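The old desktop is open on the table!

Tue 18 July

I have been promising myself this project ever since we moved, and last weekend I finally got the side off the old desktop. What a treat. I know most people would rather do almost anything else with a free Saturday, but give me a screwdriver, a pot of coffee and a computer that has been sitting in a closet and I'm happy until dinner.

Some background for anyone new to the blog. This is the machine I wrote my whole thesis on, and after that it ran our photo library and then it just sort of got tired. It would start, think about it, and shut itself off again. My sister Paraskevi Lazaridis (hi Vivi!) has been telling me to recycle it for ages. But I love this thing, and I wanted to see for myself before giving up on it.

First job was dust. So much dust! I took the case out on the back steps and went at it with a soft paintbrush and a can of air, and I sneezed for the rest of the morning. If you do this, hold the fan blades still with a finger while you blow, and do the power supply vents from the outside. I also went over the bare metal with a barely damp cloth afterward and let it all sit with the side off while I had lunch.

Then the fun part. I pulled the memory and put it back in, unplugged and replugged every cable I could reach, and swapped the little coin battery on the motherboard. Mine was completely dead, so no wonder the clock kept telling me it was years ago. The new one cost 3 dollars at Piko, the repair shop next to the bakery, and the man there threw in a strip of spare screws when I told him what I was up to. Lovely place. Go there if you're ever on our side of town.

I keep the screws in a muffin tin, one cup for each part of the case, and I write on masking tape what goes where. It looks silly and I will never do it any other way (ask me about the time I had one long screw left over and had to take the whole thing apart again).

The hard drive is the big upgrade. The old one is so slow you can go and fold laundry while it boots, so I ordered a 250 GB solid state drive, a Lorkent, nothing fancy. It came to 60 dollars with the mounting bracket. I copied my files onto an external drive before I touched anything, and found 237 photos I had forgotten all about, mostly of the dog asleep in various places. That took up most of Sunday evening because of course I had to look at every single one.

Still to do: the new drive needs to go in, I want to tidy up the cables so air can get through, and there is a case fan that ticks. I think it's only a wire touching the blades but I haven't found it yet. If any of you have a favorite quiet fan, please tell me in the comments! I would like to have the whole thing back together by October, when my cousin comes to stay and will need something to do her coursework on.

More next week, with the drive in and, fingers crossed, a desktop that stays on past the login screen.
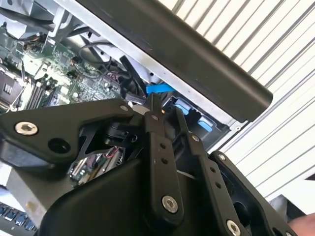 Inside the case, with the green motherboard at the upper left.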